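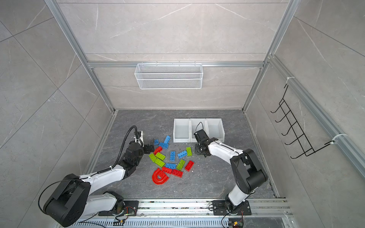
*Toy blocks on the floor, three empty bins behind them.*

## Skarnard Gulon serve radar

Saturday, September 28, 2019

The Gulon is a pocket-size speed radar for tennis, sold for $185 with a tripod clip and a charging cable. I have used it on hard courts since July and logged 2,871 serves.

**Setup.** It goes behind the server, at contact height, aimed at the target box. Off-axis placement lowers the reading. On wide serves from the ad court the loss was large enough to matter, so I compared flat serves down the T only.

**Accuracy.** Against a Korletey unit on the same tripod, most readings matched within 2 mph. Slow kick serves were the exception – the Gulon skipped many of them and showed the previous number instead. There is no warning when this happens.

**Battery.** Fine for a week of evening practice. Left on standby, it went flat in 48 hours.

**Display.** Readable from the baseline in shade. In direct sun it washes out, and the brightness setting resets after every shutdown.
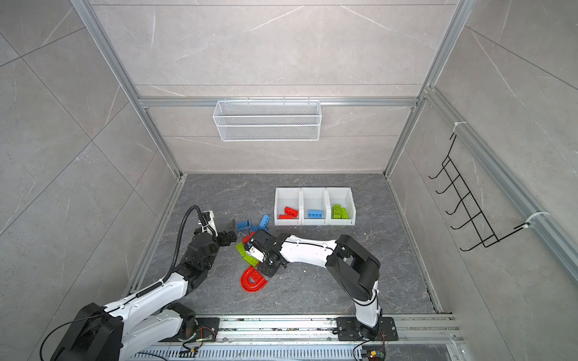
One reader wrote in to say that the skipped kick serves went away after switching the range setting from Auto to Short. I tried it for one session and got fewer repeats, though still some.

The Virnidis app exports to a spreadsheet but drops the time stamps. Good value for flat servers. For kick serve work I would still use the Korletey.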